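May 16, 2021

I slept late and woke up with that nice heavy feeling of having nowhere to be, so I made the tea too milky, the way I like it, and sat down to go through the cloths. They have been piling up since April, when Gemma Lockwood dropped off a whole bag of them from her mother's place in Hellcombe, and I promised her I'd sort out which ones were worth keeping. I do love a job like that – warm drink, white table, a bit of cloth to fuss over, and the radio mumbling away in the next room.
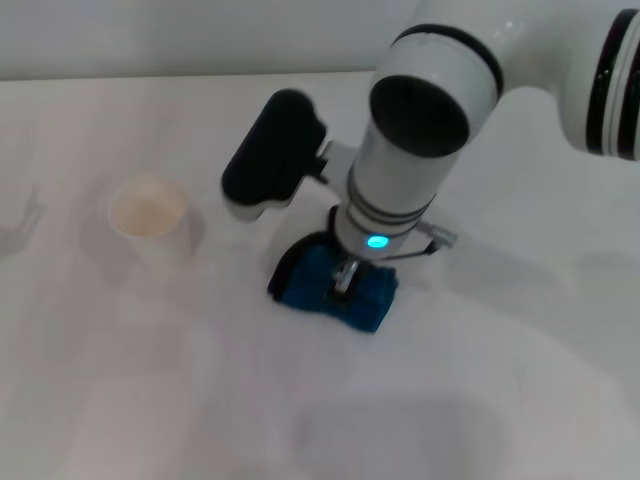

The blue ones are my favorites, that good strong royal blue that makes everything else look a little tired. I keep thinking I should use them for the picnic, but then somebody will spill something and I'll be sorry, so maybe I'll hem 2 of them for Gemma and leave the rest for dusting after all. She called around lunch and we talked for 56 minutes, mostly about her new stove and whether Rinaldi's will ever reopen. I still have the ironing to do, and I must remember to write back to her mother.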